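Up at six. Slept badly, the room over the road side again, lorries changing down for the hill from four onwards. Knee stiff on the stairs but it went off once I had walked to the shop and back. Bought rolls, two bananas and a tin of mackerel. The woman wanted to know where I had started and when I told her she called her husband out of the back to hear it too.

Got going by half past seven. Rain for the first hour, fine stuff that you don't notice until your cuffs are soaked. The path follows the old railway as far as the reservoir and it is dull walking, straight and flat, with brambles on both sides. I did the whole of it without stopping. Met one man with a spaniel. He said the bridge at the far end had been shut since the winter and I would have to go round by the road, and he was right. That put an extra hour on the day.

The road was not pleasant. No verge to speak of, and a lot of vans. Ate the rolls sitting on a gatepost stone and changed my socks. The left heel is no better. I put a fresh plaster on and laced the boot looser, and it was easier after that, though the foot slid about going downhill.

Rang Hanne from the top where there was a signal. She has had the boiler man in and he wants 900 for the new part and fitting. I told her to go ahead. She says the cat is sleeping on my side of the bed and the beans are up. Oluf has been round for the ladder and has not brought it back yet.

Came down into the village by three. Very tired, more than I should have been for the distance. Drank three cups of water one after another before I took my pack off. 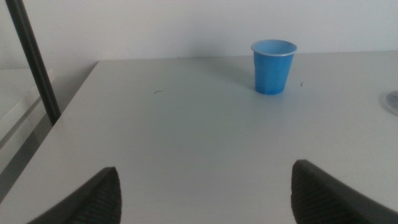 Calodport, April

A rest day, planned. Pieter Lekota arrived last night on the late bus and will walk with me from here to the coast. He has brought far too much. We laid everything out on the beds after breakfast and went through it, and he is sending home a second pair of trousers, a hardback book and a cooking pot. The pot was hard for him. He carried it across Norway, he says. I said we would be eating in pubs.

Post office opened at nine and we were there for it. The parcel weighed more than either of us had guessed and he was quiet on the way back. I posted cards to Lamai and Heiðrún, and one to Mum's old address for the neighbour, who likes to get them.

Washing done in the sink and hung over the bath. My grey shirt has gone under the arms and won't last to the end. Looked at one in the outdoor shop and put it back when I saw the price.

After dinner we went over the maps. Tomorrow is the big climb, the top marked at 1,194 metres, and the weather is meant to hold until the evening. Pieter wants to start at five. I said six. We have settled on half past five, with sandwiches made up tonight so there is no messing about in the morning. If the cloud is down we will take the valley track instead and lose nothing by it except the view.

I turned 61 on the way here and had forgotten to write it down. It was the day of the long wood, with the fallen trees. I had a pork pie and went to bed at eight.

Foot much better for a day in sandals. The skin has dried and I have left the plaster off tonight. New laces in the left boot. Pieter is already asleep and snoring, so I may have to find the ear plugs, which are in the bottom of the pack under everything else.

Need to remember: fill bottles before bed, key back through the letterbox, ring Hanne about the ladder.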